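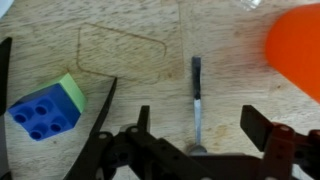 Start with the pivot bolts and leave the software until the linkage has been ruled out, Hường Đoàn wrote in the margin of the draft service schedule for the Cù bench cell, and the published version now opens with that step.

Flidport Releases Setup and Service Procedure for Cù Bench Manipulation Cell

Revision 2 covers gripper linkage, cable routing, camera mounting and work surface checks

VIRNSTEAD, 2023-03-16 - Flidport today released Revision 2 of the setup and service procedure for Cù, its single-arm bench manipulation cell. The document replaces the original commissioning notes and applies to the cell at the Virnstead workshop and to cells built to the same layout. It is available at no charge to existing Flidport service customers. A printed edition will follow in April.

Cù consists of one Franka Emika arm, a two-finger gripper with a camera looking along the fingers, a stand-mounted camera beside the arm, and a wooden work surface. The cell handles small household and toy-sized items in mixed arrangements. Items are placed by hand, and the arm works over the table with the gripper pointing down.

The procedure was written after the Virnstead cell had logged 1047 operating hours. Over that period Flidport recorded each stoppage together with the part that was adjusted to clear it. Most entries concerned parts added to the arm by the integrator: the gripper linkage, the external cables, the clips holding them and the camera mounts. The arm itself is outside the scope of the document. Users are directed to the arm manufacturer's manual for all work on it.

Gripper linkage

The first section of Revision 2 sets out a linkage inspection every 200 operating hours. With the arm parked and the supply isolated, the technician opens the fingers fully and checks each pivot bolt for lateral play. Play is felt by holding the finger near its tip and moving it across its normal direction of travel. A pivot that moves is removed, cleaned, refitted and marked with a paint line across the head and the adjacent bar.

Both sides of the linkage are inspected even when a fault has been reported on only one. The Virnstead log contains several entries where a finger was realigned, the cell was returned to use, and the same alignment error came back within a few shifts. In those cases the worn pivot was on the opposite side.

Finger alignment is checked after the pivots. The fingers are closed on a thin flat gauge and the contact line is inspected from the side. A finger that touches at the tip only, or at the root only, is shimmed at its mount. Bending a finger back into line is no longer permitted under Revision 2.

After any linkage work the gripper is opened and closed 80 times without load. The technician listens for a change in sound during travel and rechecks the paint lines at the end. The gripper zero position is then taught again and saved under a new name, with the previous file retained until the next inspection.

Viorica Oprea requested the retention rule. An overwritten zero file had made it impossible to compare the gripper before and after one repair, and the work had to be repeated from the beginning.

Wrist camera

The second section deals with the camera carried at the gripper. The mount is checked by hand for movement and the lens is cleaned with a dry optical cloth. The technician then compares the live view with a stored reference taken with the fingers fully open. The gripper must sit in the same place in both. A difference indicates that the mount has shifted, and the camera calibration has to be run again before the cell is used.

Because the camera is close to the fingers, objects near the lens can be blurred or fill a large part of the view. Revision 2 asks the technician to clear the table before taking a reference, then place a single gauge block under the open gripper. The earlier notes left the table contents to the operator's judgment, and references taken on different occasions could not be compared with confidence.

The calibration record states who took the reference, which zero file was loaded and which lights were on. Records without all of these entries are treated as missing.

Cable routing

External cables accounted for the second-largest group of entries in the Virnstead log. The cables on Cù run outside the arm. They are held at the elbow and along the forearm, with a free length below the elbow that allows the arm to turn. Too little slack pulls on the connectors at the end of a reach. Too much allows the cable to swing over the work surface or catch on the base.

The procedure sets the free length by moving the arm slowly through its working range in hand-guided mode, with a second person watching the cable. Four positions are tested: full reach to the far edge of the table, full reach to the near edge, the parked position, and the tightest fold of the elbow used in any stored program.

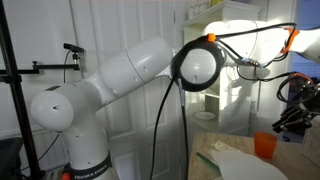 Slack is adjusted at the clips. Connectors must carry no weight at any of the four positions, and the hanging length must not touch the table or the camera stand. Where two cables run side by side, each is checked separately, as a thin cable can be drawn tight while the thicker one beside it still looks slack.

Clips are inspected for cracks and for slippage along the arm. A short strip of tape next to each clip marks its position. If the clip has moved away from the tape, the full range test is repeated after it has been put back. Cable ties may be used for a temporary repair and are to be replaced with the specified clip by the next scheduled inspection.

The bundle at the gripper end is the last item in the section. It should open and close evenly as the wrist turns. A bundle that folds at one point is taken off and rewound, and any conductor showing a permanent kink is replaced. Splicing is not accepted between the elbow and the gripper.

Stand camera

The stand camera gives a view of the table from beside the arm. Its pole is clamped, and the joint between the pole and the horizontal arm is tightened to the value on the cell data sheet. Revision 2 adds a check of the camera cord, which has to hang free of the joint so that it cannot turn the camera when touched.

Technicians are instructed not to use the pole as a handhold when reaching behind the arm. Any contact with the stand is logged, and the camera view is compared with its reference before the next run. The comparison takes two minutes with the supplied overlay.

Work surface

The table is treated as part of the cell. It is cleared and wiped before each calibration, and marks in the surface are entered on a surface drawing. Stains and smudges are cleaned where possible. Those that cannot be removed are drawn in, so that a later change in detection results can be checked against a known state of the wood.

Paper, cloth and loose packing may be on the table during ordinary runs if the program calls for them. They are removed for linkage work. Small parts such as shims and bolts are kept in a lidded tray off the table.

Flidport considered a coated metal surface during the revision and kept the wood. The test panel reflected overhead light into the wrist camera, and replacing it would have required a change to the table clamps. The question remains open for a later revision.

Fault entries

The final section introduces a standard form for fault entries. Each entry records the symptom as first noticed, the arm position, the program step, the last part adjusted before the fault appeared, and the part adjusted to clear it. Free text is allowed at the end of the form. Entries such as "fixed" or "reset, OK" will be returned to the person who wrote them.

"The old log told us that the cell had stopped and that it had started again," said Viorica Oprea. "For the cable faults we had to go back through the program files to work out where the arm had been. The position goes on the form now, on the second line."

Forms can be completed on paper or in Brident, Flidport's service record software. A Brident template matching Revision 2 is included in the release. Records made with the previous template remain readable and do not need to be converted.

Transition for existing users

Cells maintained under the commissioning notes should receive a complete Revision 2 inspection at their next planned stop. The inspection follows the order of the document: linkage, wrist camera, cables, stand camera, surface. Camera calibration is carried out again at the end if any cable clip or gripper part has been moved.

The shim set and the clip kit can be ordered separately. Users who have made their own cable clips may keep them in service, provided the range test is passed and a drawing of the clip is stored with the cell records.

Hường Đoàn will take technical questions on the linkage section. Questions on cameras and cable routing should be addressed to Viorica Oprea. Requests should state the cell name, operating hours and the date of the last gripper zero.

About Flidport

Flidport builds and services bench-scale robot cells for handling and inspection work. Its workshop is in Virnstead. The company supplies gripper mounts, cable hardware and camera stands, and publishes the Brident service record software.

Contact: Flidport Service Desk, Virnstead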